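Flulivard — Célula de dos brazos para manipulación de tubos
Equipos / Automatización de laboratorio / Demostraciones

Flulivard es una célula de sobremesa con dos brazos y pinzas de dedos, destinada a la carga y descarga de gradillas. Se muestra en funcionamiento en la sala de Saklow durante las jornadas de puertas abiertas de marzo. Pases a las 10:30 y a las 16:00.

Manipulación de tubos de vidrio
La pinza derecha sujeta el tubo de ensayo en vertical, con el líquido amarillo anaranjado en la parte inferior. La izquierda queda libre.
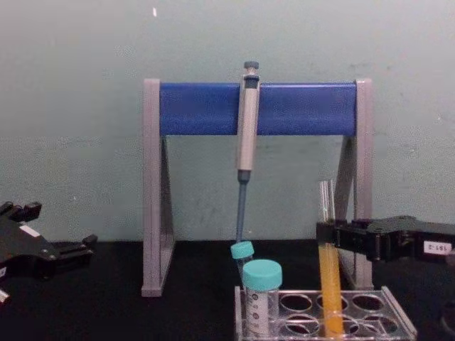
Datos de la célula
Brazos: 2
Carga útil por brazo: 500 g
Superficie mínima de mesa: 80 cm de fondo
Programas incluidos: 3

Puesto de demostración
Gradilla transparente, tubo de centrífuga con tapón verde azulado, tubo de ensayo sin tapar y micropipeta monocanal colgada de su soporte. El operador puede cambiar la posición de los tubos entre pases — el programa admite reasignar los orificios desde la consola Stolton.
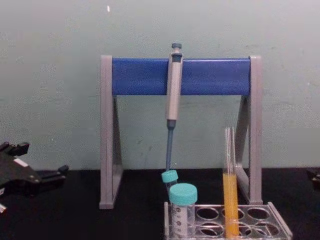
Reserva de plaza
Visita técnica: Mahnaz Abbasi
Integración y presupuestos: Kobe Dijkstra
Distribución: Shojaei. El soporte de pipetas y la gradilla no se incluyen en el suministro.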